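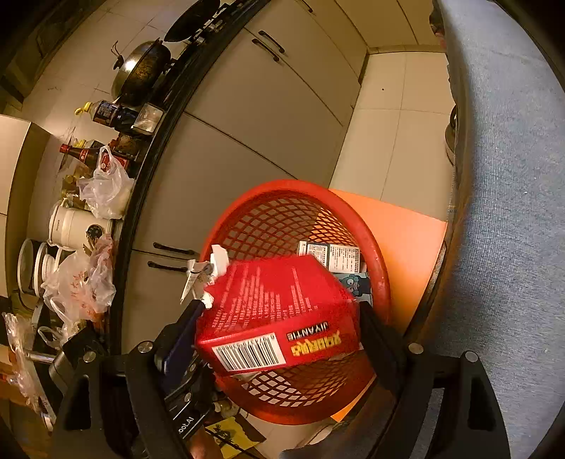 June 21, 2025
Aishwarya Chowdary

Handout 4: Getting Data Off a Seized Phone

Last session we stopped at the warrant. Now we get to the fun part, the handset itself! Please read this before lab, and bring your own notes on file systems.

First contact. If the phone is on, keep it on. A phone that has been unlocked at least once since it was powered up holds far more readable data than one that has been shut down, and you can't get that state back without the passcode. Block its network connections, keep it charged, and write down the time you did each.

Three kinds of extraction you'll meet in lab:
Logical: the phone hands over what its own software is willing to share (contacts, messages, call log). Quick, and thin.
File system: app databases, caches, logs. Most of the good material lives here, and I could happily talk about it all day.
Physical: a bit-for-bit copy of the storage. On newer encrypted handsets it's often out of reach.

Hashing. Take a hash when the copy is made and again every time you open it. If the two match, you can stand up in court and say that nothing has changed. If they don't, stop and write it up before you touch anything else.

The Tristdale exercise. You'll get a practice extraction with 789 messages, of which 352 were deleted and recovered. Build a timeline for the user called "Zirnadis" and flag up to 10 messages you would show an investigator. Pay close attention to time zones (last December's group lost an entire evening of chat to a bad offset, and it was a wonderful lesson for all of us).

Write-up: 200 words, plain language, no screenshots. Imagine a juror reading it.

Tharun Rajan runs the lab and has the cables. Philomena Quaye will take questions on the legal side after class.

Next handout: cloud accounts, and who you have to ask.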